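Week 7: Color depth, banding, and what the box says
Intro to Digital Displays, Grirkwood Evening Program
Instructor: Folasade Okeke. Lab: Tomos Craddock (ask him about cables, bring snacks)

Leftover from last session

Several of you asked why we spent so long on resolution if resolution only tells you how many dots there are. Fair. Resolution says how many, color depth says how many different colors each dot is able to be. A screen can be excellent at one and mediocre at the other, and the sticker on the front will mention the one it is excellent at.

What is color depth?

Color depth (also called bit depth, and in older manuals "pixel depth") is the number of bits used to store the color of one pixel. More bits, more possible colors. Each extra bit doubles the count, so the numbers get silly fast.

Watch the units. Some people quote bits per pixel, some quote bits per channel, and a few marketing departments quote whichever is larger. A "24-bit" image and an "8-bit" panel may be describing exactly the same thing: eight bits each for red, green and blue. I take a point off for writing "8-bit" with no unit after it. Nnamdi Osagie argued with me about this last term and lost.

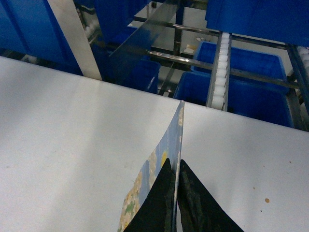 The old 16-bit mode is worth knowing even though you will rarely pick it from a menu now. Sixteen bits does not divide evenly by three, so red gets 5, blue gets 5, and green gets the one left over, for a total of six. Green wins because the eye is better at telling greens apart. Small embedded screens still use this layout, and you will meet it in the lab whether you want to or not.

Term: RGB565. Say it "five six five." It will be on the quiz.

Banding

Take a smooth gradient, such as an evening sky going from dark blue to light blue. If there are not enough steps between the two ends, the eye sees stripes. This is banding. It is worst in:
- skies and fog
- dark scenes in movies, where there were few steps to begin with
- any slide whose author discovered the gradient fill tool

Banding can come from the file, the graphics card, the cable settings or the panel. Students blame the panel. Check the file first. Heavy compression throws away subtle differences between neighboring shades, and no monitor at any price will bring them back.

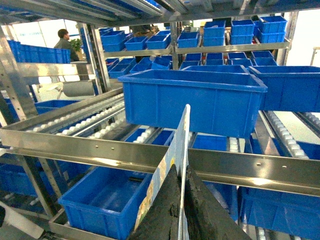

Dithering

Dithering hides banding by mixing. If the screen cannot make the shade you want, it scatters two nearby shades in a fine pattern and lets your eye average them. Newspapers have been getting away with a similar trick for a long time.

There is also dithering over time, called frame rate control (FRC). The pixel flips quickly between two shades and you see something in between. A panel sold as "10-bit (8-bit + FRC)" works this way. Most people cannot see the difference. Yutong Lu says she can, and has been invited to prove it in the lab with the labels covered.

Depth is not gamut

Mark this with a star. Gamut is the range of colors a display can reach: how red its reddest red is. Depth is how finely that range is sliced. Think of a staircase. Gamut is the height of the building and depth is the number of steps. Stretch the gamut without adding depth and every step gets taller, and you may see more banding than you did before you spent the money.
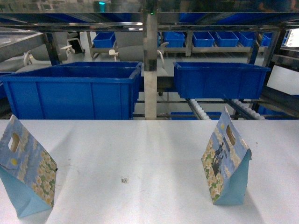

Fig. 3. Two paper gift bags with the same printed design.

Contrast ratio, briefly

The brightest white divided by the darkest black. A ratio of 2000:1 means white gives off 2000 times as much light as black, as measured on one panel, in a dark room, by someone with an interest in the result. "Dynamic contrast" figures are far larger. They are produced by changing the backlight between the two measurements. Treat them as poetry.

The two monitors in the lab, the Stiltetum and the older Linine, list the same contrast ratio. Put them side by side with the lights off and write down what you see before anyone tells you what to see.
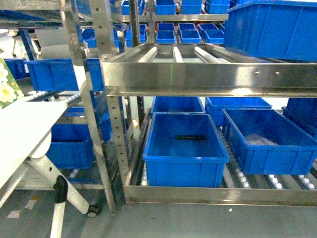 Checking your own screen

1. Open the display settings and find the bit depth line. It may be under "advanced," where useful things are kept.
2. Load the gray ramp from the course folder. View it at full size, no zoom.
3. Count visible steps in the darkest quarter. Do this twice.
4. Switch off any night mode or "vivid" preset and look again.
5. If the stripes move when you scroll, they are in the file. If they stay put on the glass, suspect the panel, or clean it.

For the next session

Read the Onuoha chapter on gamma, up to the first page of integrals. Stop there, the integrals are for other people. Write half a page on one display advertisement: which depth does it quote, per pixel or per channel, and how can you tell?

Olanrewaju Tamuno is collecting the lab sheets. Staple them. Last October we had a folded-corner situation and I am not going through that again.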